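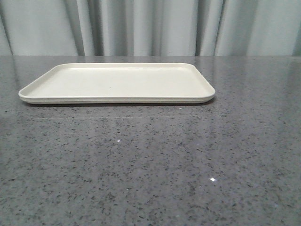
*Fixed camera view. Tray on the bare counter, curtain behind.*

## Recording placement examples with the Cevier arm

These steps cover one batch for the Kaneko task: a container standing on a tray. A batch is 61 episodes. Finish all of them before changing the lighting or moving the fixed camera.

### Set up

1. Clear the counter and wipe it down. Polished stone shows every crumb.
2. Draw the curtain across the full width of the view.
3. Set the tray flat, long sides parallel to the back edge of the counter.
4. Start both streams in Nuvum and check that the clocks agree to within 2 frames.

Lock exposure on both cameras. Glossy counters throw small glints, and automatic exposure will drift as the arm passes over them.

### Record

1. Move the arm to the start pose with the fingers closed.
2. Press record, then wait one second before touching the controls.
3. Drive at a steady speed. If you overshoot, correct and keep going. Corrections are useful training data.
4. Stop once the fingers are clear of the tray.
5. Mark the episode `ok` or `fail`. Keep the failures.

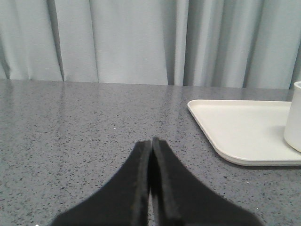
*Wrist view. Fingers left of the tray, white container at right.*

The wrist view may crop the tray or the container. Leave the mount alone as long as both fingertips stay in view.

### Export

Run this from the session folder:

`nuvum export --task kaneko --min-frames 43`

Episodes shorter than 43 frames are skipped and listed in `skipped.txt`. Read that list before deleting anything.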